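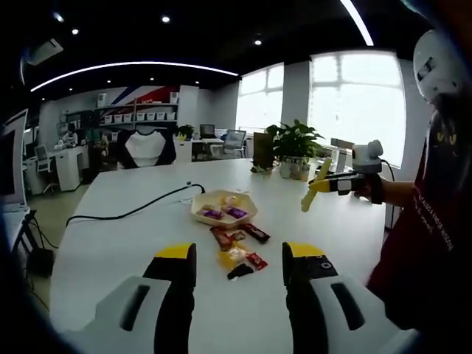 17th November

Day two of no sugar and I am already bargaining with myself. The dentist (lovely woman, terrifying lamp) found two soft spots last week and I came home full of resolve, threw out the cookies, the lot. Then I got to the office and there were the sweets in the white tray on the big table, a couple of purple ones right at the front. I love the purple ones! I sat down at the far end with an apple and felt very sorry for myself.

Keyvan Asadi says the third day is the worst and after that you stop caring. He gave up sugar in January and lasted until a birthday, so I'm not sure I want his advice, but he did lend me a box of that Kollari tea, the licorice one, and it's sweet enough to fool me for a minute or two.

Walked home the long way, 32 minutes, mostly so I wouldn't go past the bakery. Then I made lentil soup and put in way too much cumin and ate it anyway. Ishbel called while I was washing up and we talked about her mother's knee and whether to go to the lake before the snow comes. I said yes to the lake. Headache all evening. Bed by ten, I think, and I still have to find the floss.

Recent entries
The dentist and the lamp
Ishbel's new curtains
Soup, again

Contact | Copyright, all rights reserved | Back to top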